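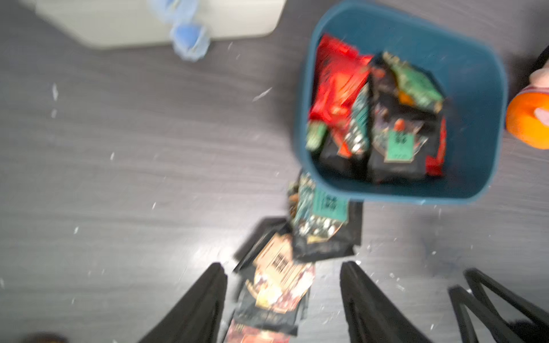

The Jara double-pick fault is a handling failure in two-finger robot grippers that sort thin, flexible packets. The gripper closes on what its software takes to be one packet and lifts two or more. It was first described at Stillside, a packing workshop, during trials of the Jara sorting program written by Starnard. The fault is most common where packets lie on top of one another, as with a short, slightly fanned stack beside a bin, and where the fingers come in from either side of the stack. It is classed as a counting fault, but it has led to dropped goods and to one safety stop.

Background

Jara was made to move small packets between a work surface and a bin. The program picks a target, sets the finger opening and lowers the gripper. In the version used at Stillside it confirmed a pick by finger gap alone. A gap wider than zero counted as a held item, and there was no upper limit. Two flat packets pressed together gave a reading close to that of one full packet, so the program carried on.

The August trial

Double picks were logged from the start of the August trial but were put down to poor lighting. Dexter Umali, who ran the afternoon shift, went back through the log by hand and found 22 extra packets' worth of difference between the program's total and the bin count: Jara had recorded 407 picks, and the bins held 429 packets. Log entries for mixed piles, with some packets flat and others on edge, were the hardest to sort out.
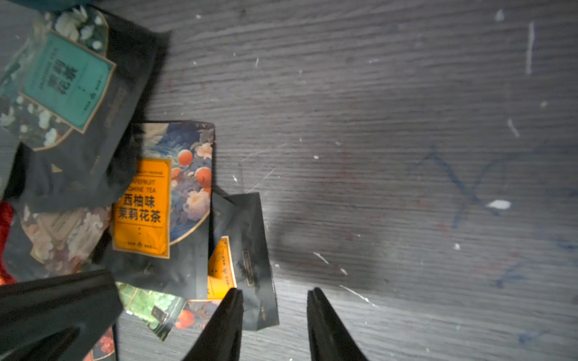

The safety stop came later in the same month. A second packet hung from the fingers by one corner, slipped during the move and landed under the wrist as the arm came down for its next pick. The arm pressed on it until the force limit tripped. An operator then reached in to clear the packet while the arm was paused but still powered — a step the workshop's rules did not forbid at the time. There was no injury.

Cause

A review by Rebecca Mancuso of Starnard named the missing upper limit as the main cause. It also found that dark packets on a dark surface were often outlined badly, so that two overlapping packets were treated as a single shape. Worn finger pads were looked at and ruled out.

Changes

Jara release 6 added an upper limit on finger gap and a short pause after each lift, when the wrist camera checks for a hanging packet. After 3 failed picks in a row the program stops and calls the operator. Stillside changed its own rules so that power to the arm is cut before anyone reaches in. The Stetholm site took up the same rules but kept the older release for boxed goods, which are stiff and do not cling together.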